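The Drawer Where Watches Go

By Reet Rozīte
2022-02-05

Most homes have a drawer with a watch in it that no one wears. In mine it is the second one down in the hall cabinet, under the takeout menus. When I went through it last June I found a smartwatch with a split strap, two chargers that fit nothing I own, and my father's old wind-up, which started ticking when I picked it up.

The smartwatch had been there for most of a year. There was nothing wrong with it except the strap. One half had torn at the third hole, I had meant to order another, and I had gotten used to looking at my phone.

Urmas Kairys hears this a lot. He repairs watches in a narrow shop on the ground floor of an office building, with a shoe repair counter on one side and a copy center on the other. When he started, almost everything that crossed his bench had hands. Now he keeps a second bench for the kind with screens, and on a normal morning that bench is the full one.

"They say the watch is dead," he told me. "I charge it and I clean it and I put on a strap. Then they say, how much for that, and they're embarrassed."

He sees more bad straps than bad batteries. Straps take the sweat, the sunscreen, the dish soap and the door frames. The body of the watch is closed up tight and does fairly well for itself.

What the strap is made of

The band that comes in the box with a smartwatch is usually silicone or something close to it. It is soft, it rinses clean, and it can be made in any color, so it has mostly pushed leather out at the cheaper end. Silicone also picks up lint from sweater cuffs and holds on to a smell if it goes unwashed. Light colors take up dye from jeans and dark jackets. Kairys keeps a pale band on a nail by the register that has gone the blue of someone's raincoat along one edge. He never did get that out.

His cleaning routine is plain. Take the strap off. Wash both halves in lukewarm water with a drop of dish soap, go along the holes with an old soft toothbrush, rinse well and leave it flat on a towel overnight. He does not use alcohol on silicone, and he does not use the dishwasher, though customers have. Leather gets a barely damp cloth and nothing else. Woven nylon can go in the sink with the socks.

The holes deserve a look while the strap is off. A strap nearly always gives up at the hole it is worn on, and before it tears there is a small whitish line running out from the side of the hole toward the edge. Bend the strap backward over a finger and the line opens up. If it does, buy the new strap now and keep the old one for painting the fence.

Small holes and big wrists

Helju Rimkutė buys and sells used watches from a stall at the Saturday market's indoor hall, and she thinks most people wear theirs wrong. Too loose is the common mistake. The sensor on the back has to sit against skin to read a pulse, and a watch that slides down to the hand all day will give numbers that wander. Too tight leaves a dent and sometimes a rash.

She has customers fasten the strap, make a fist and open it again. If the fist feels squeezed, go one hole looser. If the watch can be spun to the inside of the wrist with one finger, go one tighter. People who exercise may want one setting for the run and another for the office, and with a row of holes close together that takes a second to change.

Straps are sold by width, measured where they meet the case, and by length. Width has to be right. Length is where people get caught, as a band is often sold in two sizes with the same picture on the packet. Rimkutė keeps a paper ruler taped to her counter and measures wrists with a strip cut from a grocery bag.

The brands do not make it easy. Some use an ordinary spring bar, the little pin that has held watch straps for generations, and those will take nearly anything of the right width. Others have their own fitting that clicks or slides, and then it is their strap or a copy of it. She sells a lot of plain bands from Peng, which come in both styles, and says the packet should be checked twice before it is opened.

The screen

Scratches are the other complaint. Glass on these watches is hard, though sand is harder, and the usual story is a beach bag or a brick wall. Screen protectors help and look bad. A raised rim helps and looks fine. Kairys will polish a plastic cover but leaves glass alone, and he tells people that a hairline scratch disappears once the screen lights up.

He has more to say about what people put on the screen. The watch faces that come installed now range from a plain dial to something like an airplane cockpit, with steps, weather, the next meeting, the moon and the battery all going at once. For anyone past 45, he recommends one thing, and that is large numerals. He wears an Ostov with the hour in figures he can read across the shop with his glasses on his forehead. Pale figures on a dark background are easiest on the eye and, on many models, easier on the battery.

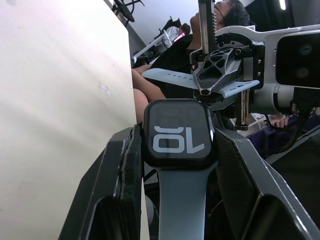 Mark Anthony Dagdag wrote in after we asked readers about their own watches, and his letter was on the side of less. He had turned off every notice his could send, he said, down to the reminders to stand. "It tells the time and it wakes me up without waking my wife. I bought it for the other stuff and I can't remember now what the other stuff was."

His alarm is the buzzing kind, on the wrist, and several other letters mentioned the same thing. If that is the use you want, the watch has to charge at some time other than the night. Dagdag puts his on the charger when he sits down to supper and takes it off when the dishes are done.

Putting one away, getting one out

A watch that is going into a drawer should go in clean, with the strap unbuckled and lying open. Silicone folded tight for a year keeps the fold. Charge it to the middle, turn it off, and put its charger in the same bag, with a scrap of masking tape on the cable saying what it belongs to. I would have saved myself an afternoon with that piece of tape.

Getting one out again takes some patience. After a long rest the battery may show nothing for the first half hour on the charger, and people give up at that point and call it dead. Leave it there through the evening. Expect it to want updates. The time may be wrong until it finds the phone, and it may have to be paired again from scratch.

If you mean to sell it, unpair it from the old phone first. Rimkutė will not buy one that is still locked to an account, since she can do nothing with it, and she has turned away watches in perfect shape for that alone. She also asks for both halves of the original strap, even if it is worn. Buyers like to see it.

Raimonds Rebane had his Ruvham for 18 months before the buckle went. He carried it in a coat pocket all winter with the strap in two pieces and took it out at bus stops to see the time. When he finally brought it to Kairys the repair took less time than parking had. He chose gray. He had never liked the orange.

As for mine, I ordered the wrong width first and the right width second. The new band is stiffer than the old one and sits a little high on the wrist. I wear it most days. My father's wind-up has moved to the kitchen windowsill, where it loses a few minutes between breakfast and supper, and I set it again in the morning when I fill the kettle.

Urmas Kairys replaces straps while you wait. Bring the old one, both halves, even if it is in pieces.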